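Quick one, kettle's on and I've got to be out by half four.

So. Lerkorness went out. Second round of the cup, at home, 2-3 after being two up at the break. I've had a day to calm down and I haven't, really.

First half was the best we've played since I started going. Divetti dropped off into that funny space behind the striker and their centre halves had no clue whether to follow him. One did for the first goal. Neither did for the second. Lovely stuff. The bloke behind me was already talking about who we'd get in the next round, which should be against the law at half time.

Then Görtz went off with his hamstring and that was that. I don't want to put it all on one player but without him the whole left side just went. Same ball over the top, again and again. Posard aren't even a quick team! They just kept doing it and we kept looking suprised.

Third goal I won't describe. Near post. Enough.

What annoys me is the subs. Two goals up, legs going, and the first change that wasn't an injury came after they'd levelled. You could see it from our end, never mind from the bench. Wiebke Schwerdtfeger wrote more or less the same thing in her match report, only politer. She reckons the midfield was too flat all season and the results were hiding it. Maybe. I thought we were fine until September, and then the draws started.

Crowd was 897, good for us in the early rounds. The away end made a proper racket, fair play. Mostly kids and one drum. I'd like a drum. We used to have a drum.

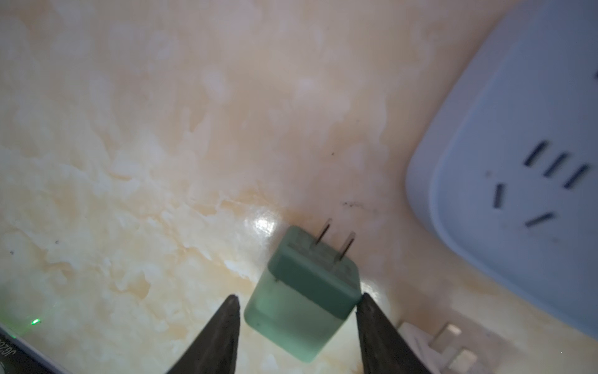
Green plug, two flat pins.

Anyway. The away trip. It's 443 kilometres each way and the coach leaves at stupid o'clock, and I said after the last one never again, and I've put my name down. League only now so we may as well take it seriously. They've got the meanest defence in the division and we've got a left back playing on one leg and a lad of nineteen who's never started. My guess is the lad plays. I'd play him. He came on for the last ten minutes and was the only one who wanted the ball, even gave it away twice and still asked for it again.

If it was me: the lad at left back, Divetti exactly where he was in the first half, and somebody told to stay home when we've got a corner. Thats it, that's the whole plan. Don't need a laptop for it.

Couple of people asked about the podcast. Not dead, just resting. We've got around half an hour recorded from before the cup game and it's unusable now as it's all us being cheerful.

Right, kettle. More after the away game, if the coach makes it back.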